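The Table Takes Its Time

I wanted a kitchen table. That was the whole plan. I had a folding card table with a bad leg, I had a Saturday free, and I had driven out to Drandale thinking I'd be home by lunch with something flat in the back of the car. Eight months later I finally had my table, and I'd become the kind of person who strokes the furniture in restaurants.

I blame Iwona Domański. She runs a small shop called Duda, two rooms and a loading door at the end of a street that used to be all upholsterers, and she doesn't really sell tables so much as let you hang around until you've picked one. She handed me a coffee and asked what I do at home. Not what size, not what color. Do I roll out dough? Do I pay bills there? Does anybody in the house do jigsaw puzzles? (Yes, sometimes, and oh my goodness yes, my mother.)

Then she started pulling out boards, and I was done for. I'd always thought of pale wood as sort of the vanilla option, the thing you get when you can't decide. But you put your face down near a good pale top and there's so much going on! Lines as fine as pencil marks, running along side by side, perfectly well behaved, and then for some reason they start to wander.

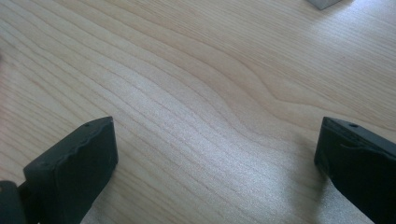
Iwona calls that wander "the river," and she'll turn a board around and around before she cuts it so the river ends up where you'll sit. Her old business partner, Pirmin Brunner, thinks this is nonsense. He came up through the big workshops in Sindthorpe, where you laid out your parts to save wood and that was that, and he told me cheerfully that people only look at a table for the first week. After that it's covered in mail.

He's right about the mail. But I do still look! Mostly in the morning, before anybody else is up, when the light comes in low and slides across the finish and half the grain goes silvery. Shift your chair a few inches and it's back again. I've let a lot of toast go cold over this.

The model I ended up with is called the Endo, and it was $1,640, more than I had ever paid for anything without an engine. The next size up was $2,072 and I stood between the two of them for so long that Pirmin brought me a stool. We eat there, my mother does her puzzles there, and I've learned to wipe up after the beets right away. It gets a soft cloth and warm water, and a little oil soap when I remember, so maybe twice a year.

I went back in February to ask about a bench. Just to ask. Iwona put the coffee on and wanted to know how I take my shoes off.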